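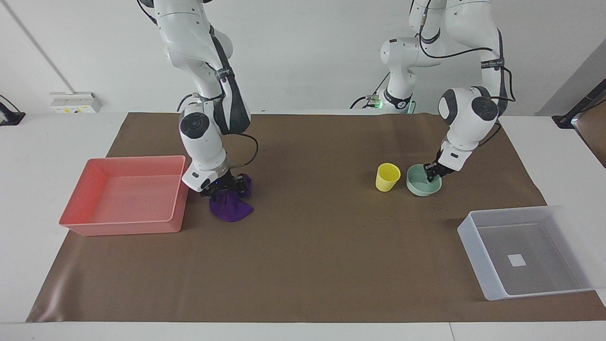
3. Setting up and first use

Applies to the Flendesix drying cabinet, wall and freestanding versions. Revised 26 February 2021.

The leaflet in the box says the cabinet is ready in minutes. Allow an afternoon. Most of the trouble people have with these cabinets goes back to the first day, usually to a floor that wasn't level or a hose that looked fine from the front. Read the whole section before you cut the straps.

Where to put it

Choose a room with a door you can leave open or a window that opens. The leaflet claims the cabinet "will not affect room humidity". We would treat that as a hope. In a small laundry with the window shut you should expect a wet mirror and a musty smell by the end of the first week, whatever the box says.

Leave a gap behind the back panel wide enough for your hand. The side with the filter door needs enough clear space to swing it fully open, and a broom cupboard will not do.

CAUTION: Do not stand the cabinet on carpet, cork tiles or loose vinyl. Do not stand it in a garage where paint, fuel or solvents are kept.

Unpacking and levelling

1. Stand the carton upright and cut the straps. Lift the carton off the cabinet; don't slide the cabinet out.
2. Take out the foam blocks, top and bottom. There is a further block behind the drip tray that the leaflet forgets to show. Leave it in and the fan will rattle.
3. Screw the four feet into the base by hand until they stop, then back each one off a full turn.
4. Move the cabinet to its place. It is an awkward shape, so have a second person on the other side.
5. Put a spirit level on the top, front to back and then side to side. Adjust the feet. The bubble sticker supplied with the cabinet is a toy – use a proper level.
6. Open the door halfway and let go. If it drifts either way, go back to step 5.

Note: The freestanding version must still be fixed to the wall with the bracket supplied. The word "freestanding" on the carton has led plenty of owners to throw the bracket out with the packing. The plugs in the bag are for solid masonry. For plasterboard, find a stud or buy fixings made for the job.

Connecting the hose

The cabinet drains by gravity. It has no pump, so the end of the hose has to sit lower than the outlet along its whole run.

1. Push the grey collar onto the outlet until it clicks.
2. Run the hose to the floor drain or the waste pipe without a loop or a dip.
3. Clip the hose to the wall. The clips supplied have a sticky back that lets go when it gets warm. Screw-in clips cost very little and stay put.
4. Pour a cup of water into the drip tray and watch the far end of the hose. If it comes out slowly, you have a dip somewhere.

If you have no drain nearby, use the bottle kit (sold separately). Empty it after every load. The float switch is meant to stop the cabinet when the bottle is full, and on the cabinets we have tried it mostly does. We would not go out and rely on it.

Connecting the power

The heater draws 2,000 watts on the High setting. Plug it straight into a wall socket of its own.

WARNING: No extension leads, no power boards, no timers that plug in between. If the socket or plug feels hot after a load, stop using the cabinet and call an electrician.

The leaflet suggests a washing machine can share the same double socket. It may well be allowed where you live, but ask an electrician before you take the leaflet's word for it.

Running it empty

1. Check that nothing is inside, including the hanging rail, which arrives taped to the floor of the cabinet.
2. Close the door and choose Low. Run it for an hour with the window open.
3. Let it cool, then wipe the inside walls with a damp cloth and leave the door open overnight.

There will be a smell. It should be weaker the second time and gone, or close to it, by the fourth. If it smells of burning at any point, switch off at the wall.

Your first real load

Begin with things you don't care about. Old towels, cleaning cloths and dusters are ideal, and a few hours with them will tell you more about your cabinet than the programme chart does.

1. Spin the load in the washing machine first. The cabinet is not meant for dripping items.
2. Shake each piece out before it goes in. A cloth that goes in as a wad comes out dry on the outside and damp in the middle, and no setting fixes that.
3. Hang the larger pieces from the rail, with a gap between them. Lay small pieces flat on the mesh shelf in a single layer.
4. Keep strong colours away from white things the first time round. Dye can move between damp fabrics that touch.
5. Choose Low and check after an hour. Write down what went in and how long it took.

About the programmes: there are 3 settings and a button marked Smart. Smart is supposed to sense moisture and stop by itself. In our tests it stopped early with thick towels and ran on well past dry with thin ones. The makers say it learns. We saw no sign of that between January and April of the year before this revision, using the same cabinet and much the same washing. Use the timer instead.

The longest time you can set is 390 minutes. If a load needs all of that, something is wrong: too much in there, a blocked filter, or a room that has no air moving through it.

Note: Wool, silk and anything with a rubber backing should be dried outside the cabinet. The leaflet shows a wool jumper on the shelf. We tried one and it now fits a child.

Cleaning the filter

Clean it after every load for the first month, then see how much lint it catches. Slide it out, brush it over a bin and slide it back with the arrow facing you. You can rinse it under the tap, but let it dry fully first before it goes back in.

Do you need the accessories?

Dosport, who supply the cabinet here, sell a "fresh care" scent cartridge, a shoe rack and an extended filter pack. The shoe rack is useful. The cartridge smells strongly of something and does nothing for clothes that were clean to begin with. The extended filters looked and behaved the same as the ordinary ones when Faraji Waweru ran them side by side in the Trerncombe laundry, part number 799 included, and they cost more.

If it won't start

Check the door first. The catch needs a firm push near the handle, and the light comes on whether or not it has closed properly. Then check the bottle, if you have the kit, and the filter, which has its own small switch. If none of that helps, unplug the cabinet, wait ten minutes and try again before you ring for service. Have the serial number ready. It is on the inside of the door frame, low down on the hinge side.

Section 4 covers everyday use and the child lock.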